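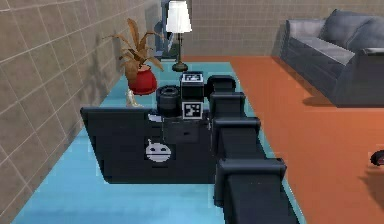 Equipment planning, October

Simulation work for the Briltstead purchase is 60 percent complete. The arm model now carries fiducial tags at its far end, and the living room layout is fixed for the remaining runs. Damián Gallegos has 9 reach tests left to script.

Workberg quoted $3,000 for the mounting hardware, valid for 80 days. Besport has not returned a price. We request that the line stay open until both quotes are in.
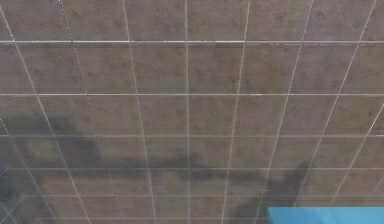
Floor contact settings are still under review. Iraís Villalobos will rerun the base stability tests before we commit to a mount size, as a wider plate would move us into the next price tier.

No change to the staffing budget. Spending on licenses is on plan.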